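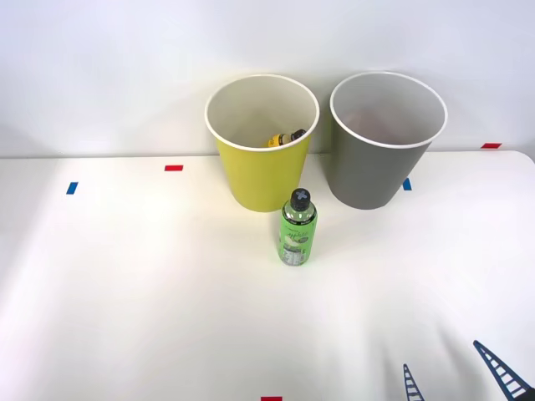 Department of Public Works, City of Garport - Features

Sorting by Color: How Garport Rewrote Its Waste Rules

Aug 1, 2021

When the City of Garport adopted its first recycling ordinance, residents received a booklet of 40 pages. It listed materials by name, in alphabetical order, and assigned each to one of several streams. Few households kept it. By the time the ordinance came up for review, the sorting plant at Pisar was turning away 15 truckloads a month.

The review was led by Reinhold Strobel, then deputy director of the department. His report recommended that written categories give way to colors wherever possible, and that the same colors apply in homes, schools and public buildings. Yellow was assigned to drink containers and light packaging, gray to everything left over. 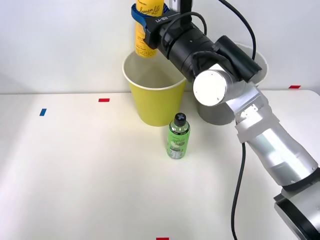
A can of Lemon Life held upright above a yellow paper cup.

The choice of yellow met with some resistance. The Heo district had used it for garden waste for many years, and residents there asked to keep their old lids. A compromise was reached in December, under which the district's 808 garden bins were repainted brown at the city's expense.

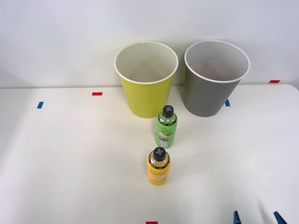
Color carries meaning only when it is used consistently, and the department has given much of its attention to shades. A yellow that leans toward lime, like that of the left-hand paper cup, may be read as green by some residents, while the gray beside it is seldom mistaken for anything else. The standard now fixes one yellow for all new bins, and suppliers must submit a painted sample before delivery.

"People do not read at the bin," said Yi-an Ra, who manages public education for the department. "They look, and they decide. Our task is to make the first look sufficient."

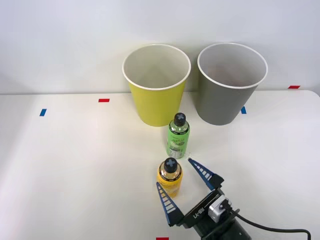
Yellow and gray paper cups, with two bottles closer to the front.

The scheme now covers 79 public buildings. The Dudero transit hall, the largest of them, will receive its new bins once repairs to the lower concourse are complete. Apartment blocks remain the harder case - many share a single enclosure, and access for collection crews is still under discussion with property owners.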